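Renting a pair of arms by the month

I've been going back and forth on the Corkcombe bench plan since August, and I've finally landed somewhere between "yes, do it" and "please read the small print first." The short version of the offer: you pay 895 a month, and Clarnard, who handle the rentals around here, bring two arms, the grippers, the base plates and the software, and bolt the lot to your table. You bring the table and the stuff you want moved.

What I like is that they sell it on boring jobs. Lids, boxes, small parts, trays. I run a little business that sorts and repacks used toy sets, so boring jobs are my whole life, and a box with a lid on it is a better test than any dancing demo. A lid wants two hands. One arm can poke at it all day – you need something on the other side too.
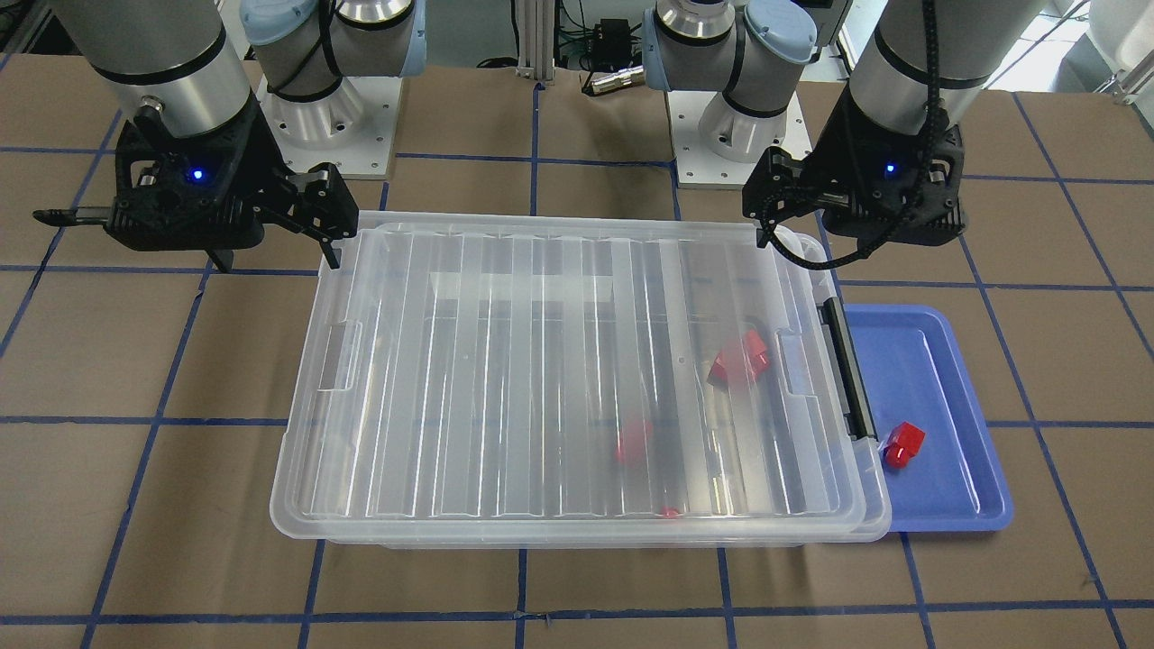

And clear plastic is a mean thing to hand any machine. It's shiny, the ridges bend whatever is behind them, and half the time I can't tell what's inside one either! So when a sales page says "handles everyday containers," I want to know which ones. Corkcombe's page lists 13 container types, which sounds great until you notice that the setup for each one beyond the first is extra, at 175 a pop. That's the part that bugs me. I own a lot of boxes (too many, ask my shelves), and no two batches match.

The Wekley kit is the obvious rival, at 400 a month. It's one arm, though, and you put it together yourself, and their manual reads like it was written for people who already have the job done. Rätsep makes a nice two-arm set too, but they only sell outright and I'm not ready to marry a robot.

So I'd take the Corkcombe plan, with a condition. Get them to set up your three worst containers before you sign, on your own table, with your own junk inside. If they won't, keep the money and keep popping lids by hand for another season. I still do most of mine at the kitchen counter with the radio on.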